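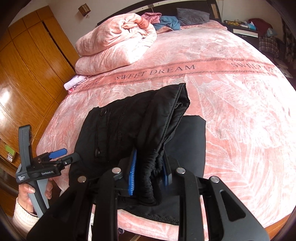
Grasp interval labelling is the step between raw two-gripper recordings and anything that can be used to train a folding policy. An interval is a pair of frame indices, one for the frame where the fingers take hold of the cloth and one for the frame where they let go, stored separately for each hand. Rigid objects give few problems, as the jaw width stops changing when the fingers meet the object. Padded garments are harder. With the jaws round a gathered, elasticated section of a black padded garment, the filling compresses under the pads and the width signal can go on drifting after the hold is secure. The other hand adds a second difficulty: a finger that overlaps the cloth in the view from the first gripper may be holding it, pressing on it or passing above it, and one still will not settle which. The procedure set out on this page deals with both cases. It was written for the Drastbridge garment set but should work for any two-handed recordings with a jaw width channel and one camera per gripper.

Print E-mail this page

What you need

Recordings from both grippers, on a shared clock. Each recording must contain video, jaw width and pose. The Drinden labelling tool reads all three, but any viewer that can plot a signal under a video and step a single frame at a time will do.

A text file listing the episodes to be labelled, one per line. Use the episode name only. Paths are resolved from the project folder.

The jaw width with the fingers fully closed on nothing, measured for each gripper. Do not reuse the figure from the other hand. Pads wear at different rates and the closed reading moves with them.

Step 1. Check the clocks

Open both videos of an episode side by side and find the clap marker, where the operator closes both grippers together at the start. Step to the first frame in which each pair of jaws is shut. If the two frames differ by more than one, correct the offset in the episode header before going on. Do not correct it by moving labels later. Labels that have been shifted by hand cannot be told apart from labels that were placed wrongly.

If there is no clap marker, use any later moment when one gripper's movement is clear in both views, and write "noclap" in the notes column.

Step 2. Generate candidates

Run the candidate pass with the default settings. It smooths the jaw width with a median filter 7 frames wide, takes the difference, and opens a candidate wherever the jaws have been closing and the speed then falls below the threshold. The candidate is closed at the first frame where opening speed rises above the same threshold.

Two settings are worth changing for padded items. Raise the speed threshold, so that slow compression of the filling counts as holding. Also turn off the "merge short gaps" option. Operators often loosen the jaws slightly to let a gathered section slide and then take hold again a little further along. That is a regrasp, and it has to remain as two intervals.

Candidates in which the width reaches the closed reading are flagged "empty". Leave the flag in place for now. Thin hems can give nearly the same reading as no cloth at all, and these are sorted out in the next step.

Step 3. Fix the start frame

Go to the candidate start and step backwards until there is a visible space between either pad and the cloth. Then step forwards to the first frame that meets both of these conditions:

- both pads touch the cloth, or are hidden by it
- cloth between the pads moves with the gripper when the gripper moves

The second condition often cannot be judged straight away, as the operator may close the jaws and keep still. In that case look ahead to the first movement. If the cloth follows, the start is the first frame meeting the first condition. If it slips out, delete the candidate and enter it as a failed grasp.

Watch a fixed point on the garment and ignore the background. A button, the end of a zip or the corner of a flap will serve. On dark quilted fabric the stitched lines are usually the only thing that can be followed, and with strong window light on the bedding the exposure may drop far enough to lose even those. Raise the display gamma in the viewer. Do not save the altered video.

Step 4. Fix the end frame

The end is the last frame in which the cloth still follows the gripper. It is not the frame in which the jaws start to open. With springy filling the gap between the two can be several frames, and a policy trained on the earlier frame tends to release before the cloth has been laid down.

Elastic needs extra care. A stretched waistband or cuff may pull itself out of the jaws. Mark the end at the frame where it begins to slide and put "pulled" in the notes.

Step 5. Label the second hand

Hide the labels from the first hand before starting. If they are left on screen, labellers place the second set to match, and real differences in timing between the hands disappear.

For overlaps, use the second gripper's own camera as the deciding view. Choose one of three codes:

H, holding. Both pads are in contact and the cloth follows.
P, pressing. One finger or the outside of the jaw bears on the cloth and the cloth does not follow when lifted.
N, no contact.

Pressing is common when one hand steadies a garment while the other gathers it. Give P intervals start and end frames in the same way as H. Where the deciding view is blocked, enter "U" and move on. A guessed H does more harm to training than a missing one.

Step 6. Check agreement

Have a second labeller repeat at least one episode in ten without sight of the first set. Compare them with the Pasetti script, which pairs intervals by overlap and prints the start and end differences for each hand. Read the list of unpaired intervals first. Most of them will be regrasps that one labeller joined together.

If the median start difference is greater than three frames, go back over Step 3 with both labellers present and relabel the shared episodes. End differences will be wider. We accept five frames.

Results on the Drastbridge set

The set holds 149 episodes of garments being gathered, turned and folded on beds in ordinary rooms. The finished labels contain 2,712 intervals over both hands, with P intervals included and failed grasps left out. In 85 episodes at least one regrasp was restored that the default settings had merged.

We trained the same folding policy twice, once on the raw candidates and once on the corrected labels, using the Wickramasinghe split so that no room appears in both training and test. The corrected labels gave fewer early releases on padded items. On shirts and towels we saw no difference that we would want to report. The raw candidates are probably good enough for thin cloth, apart from the empty flags on hems.

Known problems

Linings. Where an opening shows shiny inner fabric, the outer layer can slide over the lining while the jaws hold both. The cloth then follows and does not follow, depending on which layer is watched. Use the outer layer and write "lining" in the notes.

Plush bedspreads. The pile can be caught in the jaws along with the garment. The width reading is then too large and the bedspread may lift. Keep the interval as H, with "bedding" in the notes. We have not tried removing these episodes from training.

Long intervals. The viewer drops the last frame of any interval that runs to the end of the recording. Add it by hand in the text file. The fault was reported in November and is still present in the current version of Drinden.

Last revised February 2019

Print E-mail this page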